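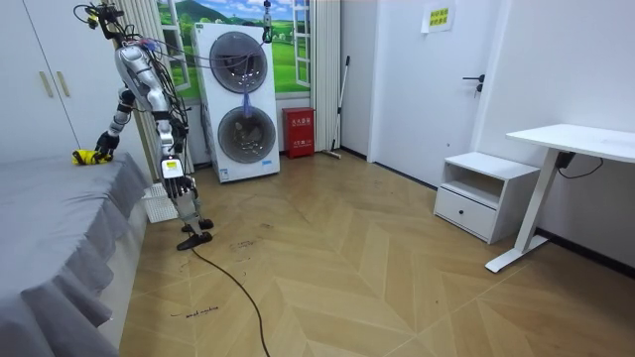 Readers have asked which arrangements proved satisfactory during the months I let my spare room in Gukgate. The room was let for 21 nights in April, and I wish to record the terms.

Guests were received after 3 in the afternoon. A deposit of $40 was held against the key and returned by mail.
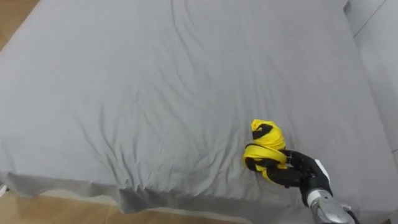 Gray fitted sheet, bed in the spare room.

The listing was placed with Bimow, whose form required a statement on noise. Mine named the Oravec bus, which stops outside until late.

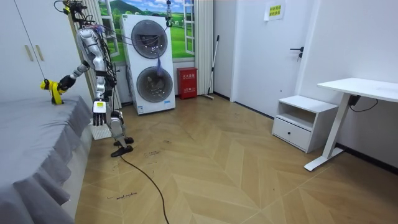
Two guests objected to the bus — both had read the statement — and neither was refunded. Cancellations were handled less strictly.
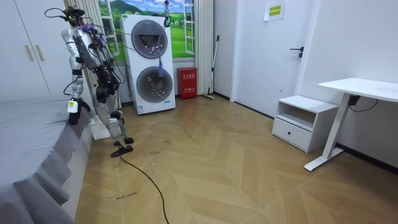 After fees, $300 remained. It has been applied to the gutters, and letting will resume once that work is finished.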